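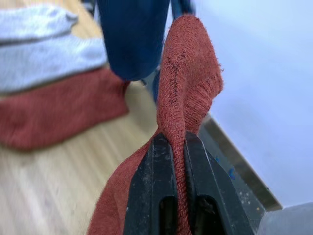 The gripper with a pinch of rust-red knit between its fingers, open day, August.

Brustholm Open Day Recordings

Welcome, and thank you for stopping by! This folder holds the recordings we made during the August open day at the Brustholm lab, when we opened the doors at 10 in the morning and let the neighbors, a good many of their children and a few old colleagues from Echevarría watch the arms handle laundry. We had promised several people a copy, and it seemed kinder to put everything in one place with some notes than to keep sending files around by email.

What's in the folder

There are 135 recordings, each one a single attempt at a cloth task. Most deal with socks and a clip hanger, and the rest with picking up and moving knit cloths. We kept the attempts that went wrong – they were the ones our visitors asked about most, and they are useful to anyone who works with soft things. Of the full set, 100 have a short written note saying what the operator was trying to do. The other 35 have no note yet. 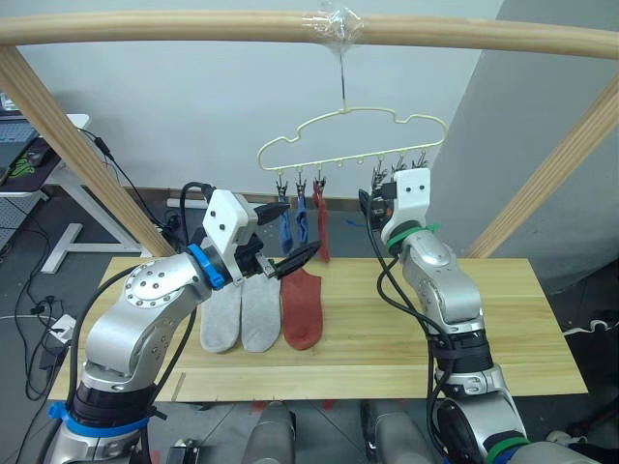
Covadonga Sarmiento

I ran the morning session, so the notes on hanging socks are mine, and I apologize in advance for how chatty they get. We hung the clip hanger from a wooden beam over a low table, with an arm working from each side, and taped it at the top so it would stay where we wanted it. Gray, blue and red socks were all used. A child asked me why the robot doesn't just throw them over the beam, and I still think about that.

Views and files

Each recording has a folder of its own, with a head view and the wrist views side by side. The arm positions are saved in Rukon format, and the small Dikari viewer will open them without any setup. If you only want a quick look, start with folder 16 – it is short and easy to follow. 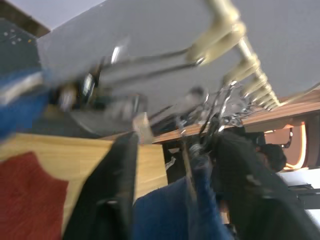 The wrist views blur when an arm swings quickly, and we have left those stretches in. Please don't use them to judge colors or fine edges. The head view is steadier, and I would go to it first for anything about where a sock or a clip was.

Visitors sometimes wander into view. If you recognize yourself and would like a recording taken out, write to me at the lab and I'll remove it.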